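3.2 Household survey

The first part of the study was carried out in Welville, a town of small rental apartments where many tenants are not allowed to drill into the walls. We sent a letter to all households in the two housing blocks on the east side of the river, and 186 households agreed to take part. Of these, 97 filled in the complete questionnaire in both rounds. The remaining households answered only the first round, and we use their answers only in Section 4.1, where the change over time is not considered.

The questionnaire was written by the first author and translated by Ingeborg Wegener. It asked where in the home small objects of daily use are kept (keys, scissors, tape, charging cables, kitchen tools), who puts them there, and how often a person has to search for them. Following the earlier work of Florian Ammann, we make a difference between open storage, where the object can be seen from the place where one normally stands, and closed storage, where a door, a lid or a drawer must be opened first. This difference sounds simple, but in practice several respondents did not agree with us about it. A glass jar with a lid, for instance, was called open by some and closed by others. We decided to follow the respondent in every such case.

Open storage was further divided into surfaces, rails and boards. Boards with holes are treated as a separate group, as the positions of the hooks can be changed by the user without tools. In the interviews it became clear that this freedom is not always used. Many respondents told us that they had arranged the hooks on the first evening and had left them in the same place since then, even when the objects hanging there had been replaced by others. One respondent kept a hook for an umbrella that she had given away before she moved in with her sister.

Figure 3 shows a small standing board of the kind we count in this group. Such boards need no fixing to the wall and are therefore of special interest for rented homes.
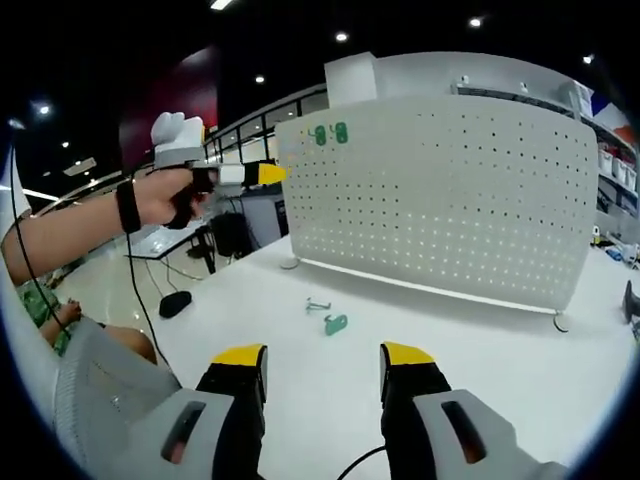
Figure 3. White pegboard standing on two curved metal feet. Two green plastic hooks are hung on the board, and two hook parts lie loose on the tabletop.

3.3 Coding of the answers

All free answers were coded by two persons working separately. The code list was first developed on the answers from a pilot in Pfeiffer, which are not included in the results, and was then kept unchanged. It has 5 main codes: habit, visibility, lack of space, other members of the household, and appearance. An answer could receive more than one code. Where the two coders did not agree, the answer was read again by both and discussed until one solution was found.

The code "appearance" caused the most discussion. Respondents often said that a thing "looks untidy" when they meant that it was difficult to reach, and the other way round. We therefore read these answers together with the drawing of the room that each household had made - a step that was not planned at the beginning, but which we would recommend for similar studies.

The frequency of searching was given by the respondents on a scale from 0 to 100, where 0 means never and 100 means every time the object is needed. We are aware that such a scale measures the impression of the person and not the real number of searches. For the comparison between the two rounds this is less of a problem, provided that the same member of the household filled in both questionnaires. We checked this by asking for the initials on the last page.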